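4. Scroll-Linked Motion and Reading on Portfolio Pages

4.1 Why we looked at scrolling first

Of all the parts of a modern portfolio template, scroll-linked motion is the one we were most eager to measure. Template authors love it, site owners ask for it by name, and visitors have strong feelings about it in both directions. Yet most of the advice we found on the subject came from blog posts and theme documentation, with very little said about what people do when a heading slides in from the left while they are trying to read it. That gap was too tempting to leave alone!

We built the test site on Oltum, a plain portfolio theme with a single-column layout, and published it in two versions. The text, typefaces, images and page order were the same in both. The still version loaded every block in place. The moving version faded and shifted each block as it entered the window, with smooth scrolling switched on and a menu overlay that opened over the whole page. We kept the theme's default timing values, since our survey of site owners (Section 3) showed that very few people ever change them.

4.2 Participants and task

We recruited 57 people through the Lumodthorpe design network and the Mondovness mailing list. Each of them visited one version of the site on their own computer and was asked to find the owner's contact page, the year of the oldest project, and the name of any one client. After that they were free to wander as long as they liked, and many of them did, which gave us a lovely set of unprompted visits to work with. Of the full group, 43 agreed to a short call afterward. The logs hold 2205 scroll events once duplicates from trackpads are merged; the merging rule is given in the appendix. 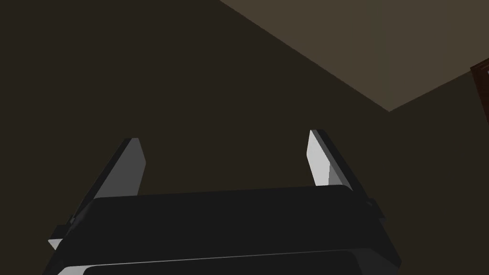
Figure 2. Computer rendering, parallel-jaw gripper.

Thabiso Ndlovu objected, on reading an early draft of this section, that default timings make smooth scrolling look worse than it needs to be, and that a fair test would let a skilled designer tune the motion first. The point is a good one and we argued over it for a long time. A tuned version would tell us what scroll motion can do at its best. Our question was what it does on the sites people really visit, and those sites mostly run on defaults. We would be delighted to see somebody run the tuned comparison, and the full theme settings are available on request for that purpose.

4.3 What the logs show

The clearest pattern concerns going back up the page. Visitors to the moving version reversed direction more often, and the reversals bunched up just after a block had finished fading in. Our reading is that people scrolled past text before it was fully visible, noticed they had missed it, and returned. In the still version the reversals were spread along the page and tended to land on section headings, the way you would expect from someone checking where they are.

The contact page was a surprise, and a fun one. We had expected the overlay menu to slow people down. Instead, those who opened it went straight to the right link, probably because there was nothing else on screen to look at. The trouble came one step earlier: several visitors never spotted the menu button and scrolled the entire home page hoping for a link in the footer. So the overlay itself did well, and the tiny button that opens it did badly.

Time on page differed very little between the versions. We would caution against using it as a sign of interest in this setting, as a slow fade adds time all by itself.

4.4 What people told us

The calls were a joy to run. People who disliked the motion usually described it as waiting. People who liked it talked about the first screen only, and could seldom recall any movement farther down. One caller praised the "nice calm pages" of the moving version and was amazed to learn that they moved at all.

This fits with the rule of thumb used in the Mahlangu style guide, which allows motion on the opening screen and asks for body text to stay put. We had not set out to test that rule, and our design cannot separate the opening screen from the rest. It does give us a very promising next step, and Section 5 describes a third version of the site in which only the opening screen moves.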